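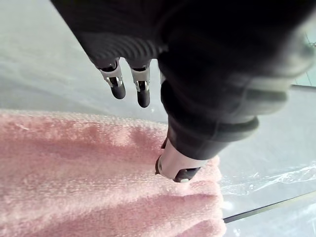

Figure 1. Pink towel on the grey tabletop, with the robotic hand over it.

Soup for Hondcombe: our pop-up lunch project
Áine Ó Riain, with Ostap Polishchuk and Declan Geraghty
December 2021

Our group had to plan, cost and run a small food business for one week, and we picked soup, mostly because Declan already makes a really good roast pumpkin one and we all wanted an excuse to eat it! We called the stall Plollard (Ostap's idea, no meaning whatsoever) and set up in the old ticket office on Tusside Lane, two doors down from the Shenoy bakery, who sold us day-old sourdough at a discount.

I did the menu and most of the front counter. We started with five soups on paper and cut it to 3 after the first costing session: pumpkin, a chicken and barley, and a spicy tomato with chickpeas. The barley was my favourite but it kept thickening in the pot, so whoever was on the ladle had to let it down with stock every 20 minutes or it turned into porridge (still tasty, but not what people had paid for).

We sold 201 bowls over the week in November and took $1131 including bread and drinks. Tomato went fastest. Pumpkin did well with people from the offices, who nearly always asked for extra seeds — we hadn't costed extra seeds, so that came straight out of our margin. I'd charge for them next time, or just put more on and lift the price a bit.

The lunch queue was the hard part. Our first layout had people ordering and collecting at the same window, and it got pretty ugly when Hondcombe High let the seniors out. Cormac Nic Aodha, our supervising teacher, suggested moving collection to the side door, and the line behaved much better after that. We also stopped asking everyone whether they wanted butter and put it out in a tub.

Feedback cards were a bit thin, and I wish we'd handed them over with the bowl instead of leaving them in a pile near the spoons. Lorcan Brennan from the bakery did fill one in. He wanted more pepper in the chicken and a bigger bowl, and he's probably right about the pepper.

Full costings and the recipes are in Appendix A, and the staff roster is in Appendix B.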